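Vevemeck on its rental arm kit

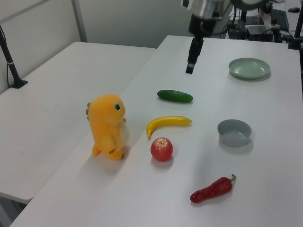 The arm above the table, with toy produce, a plate and a bowl.

Vevemeck rents its tabletop kit by the month, with two visits from a technician. "Most labs ask for pick-and-place first," the product lead said from the Semholm office. "We quote 892 a month, setup included."

Calibration takes 33 minutes. The gripper is supplied by Rirau. "Plastic fruit is cheap to replace. A curved banana still tells you plenty about grasp angle." Orders reopen in September.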